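1/18/19

Finally Friday, and I am writing this with my feet up on the other kitchen chair and a mug of tea that I've already reheated twice. I meant to write on Wednesday but fell asleep on top of the notebook, so this will have to cover both.

The big news (big for me anyway) is that I got the kitchen sorted. Well, most of it. I started with the drawer next to the stove, the one that sticks, and pulled out so much junk that I had to use the laundry basket to hold it all. Eleven takeout menus, and two of those places have closed. A whole ball of rubber bands that have gone crumbly. The good peeler, which I replaced in April and have been mourning ever since! So now I have two peelers, and the new one was never as nice, so it can go in the camping box.

After the drawer I was on a roll and did the tall cupboard too. The flour had leaked along the back of the shelf and I had to scrape it out with an old bank card. I also found a bag of lentils from when we still shopped in Turkham, and I'm sorry to say I kept them. Lentils don't go bad, do they? They'll be soup on Sunday, and if they're horrible I'll make toast.

What really slowed me down was the cookie tin. I was sure it had sewing things in it, because every cookie tin in the world has sewing things in it, but this one had the little colored blocks from the Povthorpe flea market. I'd forgotten all about them! I bought them off a table by the door, in a sandwich bag, for pocket change, and the man wanted to talk about the parking lot for a very long time so I never did ask what they were meant for. They're bright as candy. I think they came off a 3D printer, going by the fine little lines on the sides. You can feel them if you run a fingernail across, and it makes a tiny zipping noise that I find very satisfying and the cat does not.

So of course I stopped cleaning. I rinsed off the flour dust, dried the blocks on a dish towel and tipped them out onto the cutting board, and then I spent far too long pushing them around. First a tower (short-lived), then a sort of gate, then just lining them up along the edge while I listened to the end of the radio play. In the end I matched them up by color – yellow with yellow, green with green and so on – and that's how I liked them best.

The board deserves a word too. It's the one from Camenzind's, the hardware store with the creaky floor, and I dithered about it for weeks. I still think it's the prettiest thing in the kitchen. It's all strips glued side by side, some nearly cream and some a warmer tan, and on a gray January day it makes the counter look as if somebody turned a lamp on. I oiled it at New Year's and I've been fussy about onions on it ever since. Onions go on the old plastic one. Beets aren't allowed anywhere near either of them.

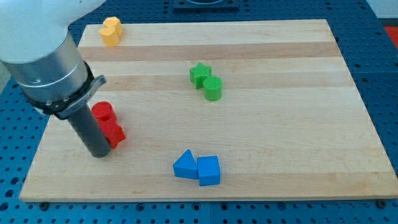 Two by two on the good board, with the yellows keeping to their corner.

I did think about where to put the blocks afterward. The windowsill was my first idea, but the basil is there and it's sulking enough as it is. I tried them in the blue bowl and they looked like something you'd be offered at the dentist's. For now they're back in the tin, and the tin is on the open shelf where I'll see it, and I've put a strip of masking tape on the lid that says NOT SEWING.

Supper was late on account of all this. Baked potatoes, the last of the cheddar, and a salad that was mostly cucumber. I burned my thumb on the rack, same spot as last time, and I'm typing up the grocery list tomorrow with the other one. We need dish soap, oats, cheddar obviously, and a new bulb for the oven.

Oh, and the puzzle! The Brollell harbor one, 700 pieces, still spread out on the card table in the hall. I got some 109 pieces in on Wednesday night (I counted them when I should have been in bed) and that was nearly all boats. The sky is going to finish me off. It's one shade of blue from end to end, and I've started sorting by shape, which I always swore I wouldn't do.

Things I didn't get to: under the sink, the top of the fridge, the shelf with the vases. Under the sink can wait until I'm in a braver mood. The vases only need a wipe and I might do that tomorrow morning before the store, if it isn't sleeting.

Cat has just climbed into the laundry basket with the takeout menus so I suppose I'm not emptying that tonight. Bed now. I want to read two chapters and I'll probably manage a page.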